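Is a no-interest store plan better than paying from savings?

Posted in Family Money
Asked by Solomiia Savchuk
14 shares

We have a two-year-old and another baby due in August, and the washer has quit for good. The store is offering the replacement plus a dryer through Presuma, 12 months with no interest. The total comes to 3000 with delivery. We have enough in savings to pay it outright, but it would take a big bite out of what we put aside for my leave.

My husband says free money is free money. I have never met any free money, so I'm asking here. The salesman was in a great hurry for us to sign, and when I asked what happens in month thirteen he talked about the extended warranty instead. Is there a catch, or am I being difficult?

Laurier Hawthorne
6 comments

You're not being difficult. Find out whether the plan is "no interest" or "deferred interest." They sound the same and the salesman will tell you they are the same. With deferred interest, the charge builds up quietly from day one, and if you still owe even a small amount at the end they can add the whole lot to your bill. My wife and I got caught this way on a couch when our oldest was in diapers. We had paid the minimum every month like good children, and the minimum was never going to clear the balance in time. I doubt that was an accident on their part.

So read the part that says what the minimum payment is and multiply it by 12. If you don't get 3000, you have your answer about who the plan was written for.

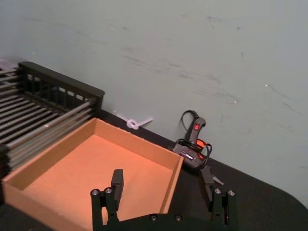 The other thing I'd ask is what the price is if you pay today with no plan at all. Sometimes there's a discount that goes missing once you say yes to financing. Get it on paper. A man nodding at you across a counter is worth nothing later on.

As for the savings, I would keep most of the leave money where it is if the plan really is interest-free, and set the payment to go out by itself the day after payday – 250 a month, whatever the statement says is the minimum. If you can't see 250 a month happening while you're on leave, then I wouldn't sign. I'd buy the washer alone and hang things up for a while.

Arif Thambiah
1 comment

Just pay it off early, it's not that deep. I've done three of these and never paid a cent extra.

Jadwiga Baran
3 comments

Arif, do you have kids? Because the month our second was born I forgot to pay the electric bill, and I had the money sitting right there.

I mostly agree with Laurier, but I'd question the dryer. Did you want a dryer before you walked in, or did it get added when the monthly number was on the screen? They offered us 36 months on a fridge and all of a sudden we were looking at the one with two ice makers. We went home, priced the plain one, and bought it used from a couple who were moving. It still runs.

Also skip the warranty until you've checked what the maker already covers. I have yet to see one of those pay for what it promised – maybe somebody here has.

Related
Splitting bills when one parent stays home
Has anyone gotten a straight answer from Henditz about fees?
Do kids' savings accounts earn anything worth having?
Lawal Oyewole: the year we stopped using credit cards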